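Brandidstead Supper Club
Progress report to the Grunlow Fund
Aug 25, 2019

This report covers the second half of the grant year. The first report dealt with the set-up period, so the opening months are only mentioned where the figures need them.

1. Meals and attendance

We served 804 meals in the period, against a target of 70 a fortnight that was agreed when we still had one sitting. The second sitting began after Easter and accounts for most of the increase. Attendance dipped during the school holidays, as it did last year, when several regulars were away looking after grandchildren. We kept both sittings open but cooked smaller quantities, and very little was thrown away.

The mix of people coming has changed. At the start nearly everyone was over pension age and lived on the Butent estate. We now see more working adults who come straight from a shift, and a few families. The bus from Butent stops running before the second sitting ends, and this remains the reason most often given for not coming. We have asked the operator twice about a later service and have no answer yet.
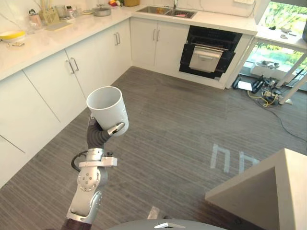
A white cup held up in the kitchen.

2. Food costs

The cost of food went up in spring, mainly vegetables and cooking oil. We dealt with this by moving two of the four menus over to pulses and by buying rice and flour in larger sacks. The lentil pie was not popular and has been dropped. The bean stew has stayed. Surplus bread from the bakery in Sin arrives on most club days but cannot be relied on, and we no longer plan a menu around it.

We ask for a contribution of whatever people can manage, in a closed tin by the door. Takings were some 10 per cent higher than in the first half. We do not propose to set a price.

3. Equipment

Replacing the crockery took up most of the small equipment line. The old plates were a mixture of donated sets, heavy to carry and badly chipped, and the environmental health visit in November advised us to retire the worst of them. We are moving towards plain pieces with as little pattern as possible, so that breakages can be made up from any supplier. The large pink one, flat with a smooth matt surface, is the sort of thing we mean. We budgeted for 100 place settings and have bought slightly fewer, with the balance held back for breakages. The second-hand trolley needs new wheels and this will come out of repairs.
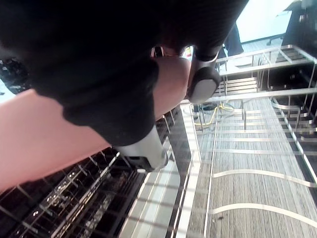 4. Training and hygiene

All cooks now hold the basic food hygiene certificate. The last two took it in June and both passed. Fridge temperatures are written down at the start and end of each session, and the allergen sheet is pinned up before the doors open. Washing-up was the weak point in our own spring review, with pans piling up between sittings and the second team starting late. We have written a new order of work that makes use of the double sink, with one basin kept for washing and the other for rinsing, and the tall tap with its spray head used for the large pans. Vegetables must be finished before any washing-up begins. The second sitting has started on time at all but one session under the new order.

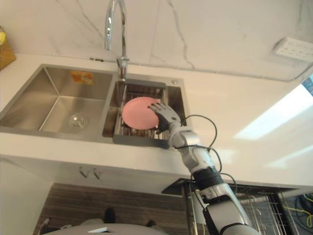
5. Spending

Spending is within budget overall. Food is slightly over and travel is well under, as few helpers have claimed their fares. We ask the Fund's permission to move the unspent travel money to food for the remainder of the year. Receipts are enclosed with the paper copy.

6. Next period

We plan to keep both sittings, try a shared lift from Butent for the later one, and run a short course on cooking for one. The hall booking is confirmed up to the end of the grant. The final report will include the results of the diners' survey, which goes out with the autumn menu.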